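A Visit to the Pascombe Cellars
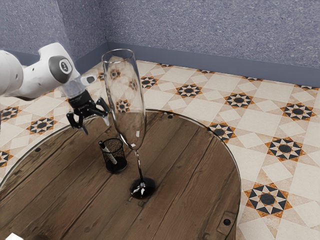 Winery Visits

Pascombe sits at the end of a gravel road, a few miles past the last gas station, and the sign is easy to miss. I drove by it once and had to turn around at the feed store. The open day started at eleven, and when I pulled in there were already cars parked along the fence.

Guangming Lü and Huiling Zhong bought the place as an apple orchard and pulled most of the trees to plant Chardonnay and Pinot Noir. They make sparkling wine and very little else. A still rosé called Brilow is sold only at the winery, and it was gone by the time I got to the counter.

The tour began in the vineyard, on the block they call Flerholm. It is the coldest part of the property and faces northeast. Huiling told us they lost most of the buds there to a frost in May and have since switched to pruning it last. The rows are narrow, so everything is picked by hand into small bins. The soil is sandy at the top and turns to heavy clay near the creek, and the two halves are picked on different days.

From there we walked down to the press room. The press is an old basket model, bought used, and it takes most of a morning to run one load. Guangming keeps the first juice apart from the rest and ferments it in steel. The later juice goes into old barrels, 60 gallons each, and some of it ends up in the Brilow.

The part I had come for was the riddling room. They still turn the bottles by hand on wooden racks, a little each day, until the yeast has settled in the neck. Xinyi Fan, who runs the cellar, let a few of us try it. It is harder on the wrists than it looks. She can do a full rack of 60 on each side without stopping - I did one row and handed it over to the next person. The bottles stay on the yeast for at least two years before that, three for the Flerholm.

We tasted four wines. The basic brut was crisp and tasted of green apple. The blanc de blancs was my favorite, with a bit of toast and a long finish. The Flerholm was too sharp for me, though the couple next to me bought a case. The last was a demi-sec, poured with a piece of pear tart.

Tours are by appointment except on open days. The walk is over a mile with one steep stretch, so wear real shoes. The cellar is cold all year - bring a jacket. Credit cards are fine at the counter, but the food stand by the barn takes cash only.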